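Why Do Old Dance Floors Feel Different? A Study of Sound and Bounce in Three Village Halls

Final report, second-year Materials and Sound project

How it started

I have been going to ceilidhs since I was small, and I have always had a favourite hall. The one at Sonstead has a floor that seems to push you back up into the next step, while the one at Mostent leaves your knees complaining by the interval. Everyone who dances in both places will tell you the same thing, but I had never heard anyone explain it, and when we were asked to choose our own topic in January I knew straight away what mine would be!

My question was simple enough: does a floor that feels lively under your feet also sound different, and can you hear that difference in a recording? I picked three halls, Sonstead, Mostent and Longo, all of which let me in during quiet mornings in February and March.

What I read first

There is a lot written about sports floors and rather less about floors for social dancing. Most of it agrees on the main idea. A dance floor is a layer of boards on top of something that can give a little, such as wooden battens laid crossways or pads of rubber or felt. The air gap underneath matters too, as it acts a bit like the body of a drum. If the boards are fixed straight down on concrete there is almost no give at all, and the noise of a footstep is short and sharp.

The type of timber seems to matter less than I expected. Maple, beech and oak all turn up in good floors and in bad ones. Maple is liked for its tight grain and because it wears evenly, so dancers don't get a rough patch in the middle of the room where all the spinning goes on. Strips are generally laid side by side with the grain running the same way, and the floor is then sanded as one surface.
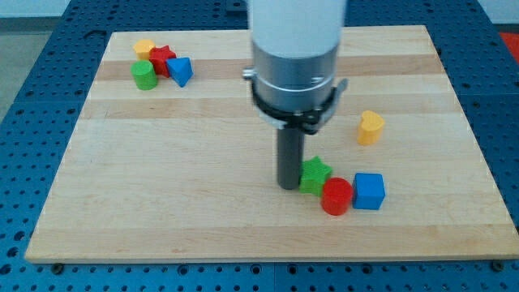
Hardness came up again and again in my reading. A hard surface lets a leather sole slide, and it gives a clear tap when the heel comes down. The give comes from whatever the boards are resting on, so a floor can be hard on top and still be kind to your legs. I found this really helpful, as I had been mixing up the two ideas in my first plan and had to rewrite half of it.

Method

I used two tests. For the first, I dropped a rubber ball from a height of 75 cm and filmed it against a metre rule to see how high it came back. For the second, I recorded the sound of a hard shoe heel dropped from the same height, using a small recorder on a stand. I did both tests at marked points across each hall, from the stage to the back wall, staying clear of doors and radiators.

Altogether I ended up with 783 usable recordings. Another 114 had to be thrown out, nearly all of them from Longo, where the hall is next to a main road and lorries kept rumbling through my takes.

I measured how long each sound took to fade, using the free audio program in the music lab. I also asked dancers at all three halls to fill in a short form about how the floor felt. The form went through two versions. In the first I asked whether the floor was "good", and people answered about the band, the tea and the parking.

Results

The ball test gave me less than I had hoped. A rubber ball is light and mostly tells you about the top surface, so the bounce heights were close together in all three halls. I should have used something heavier, nearer to the weight of a person landing on one foot.

The sound test was far more exciting. At Sonstead the heel drop made a low, round thump that hung on for a moment – you could hear the space under the boards. At Mostent it was a dry click. Longo was a mixture, with a warm sound in the middle of the room and a dead strip along one side, and I later learned that this side had been rebuilt over concrete after a leak.

The forms matched this very well. Dancers gave Sonstead the best marks for comfort and Mostent the lowest. Several people at Longo wrote that they always try to get into the set nearest the centre, and nobody had told them where the dead strip was.

Problems and what I would change

The halls were heated differently, and timber shifts with warmth and damp, so a fair test would need visits in summer as well. I also had only 3 halls, too few to prove anything general. My marked points were laid out by eye at Sonstead, before I thought of using string, so those positions are less exact than the others.

If I carried on, I would build a small sample floor in the workshop with battens that could be moved closer together or further apart. Then I could change one thing at a time and listen to what happens. I would also love to test the ballroom at Nenetti, which is supposed to have a floor on springs. I wrote to them in March and they have said yes for the autumn, so I am already working out how to drop a sandbag on it safely.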